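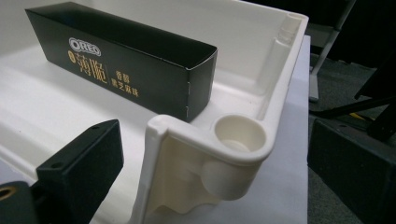 **Why does order 3553 say "shipped" when the tracking page shows nothing?**
Zonska marks a refill as shipped when the label is printed, and the carrier hasn't scanned the box.

That's the answer support gave me, anyway. I have my doubts. The label was printed four days ago, and I find it hard to believe a box of inhalers has sat by a door in Dornby all that time.

Log so far:

- Chat, morning. Told the prescription was "under review." Asked how it could be under review and shipped. Agent closed the chat.
- Phone, 2:15 p.m. Told the review was for a different order. I have only one order.
- Email. Got the same form letter I got in April, with the Magesa plan paragraph pasted in. I'm not on the Magesa plan and never was.
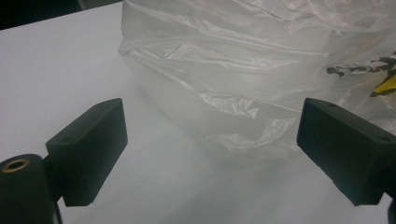

The phone agent also said a generic might be sent in place of the brand. My doctor wrote "no substitution" on the script, and I uploaded it with the order. If a generic turns up I'm sending it back, and I don't expect to pay the postage.

Requests, again:

1. Confirm which warehouse has the box.
2. Confirm brand, strength and quantity (3 inhalers).
3. Refund the rush fee.

Status: **open**. Support changed it to "resolved" at noon and I changed it back. Please don't close it until there's a carrier scan.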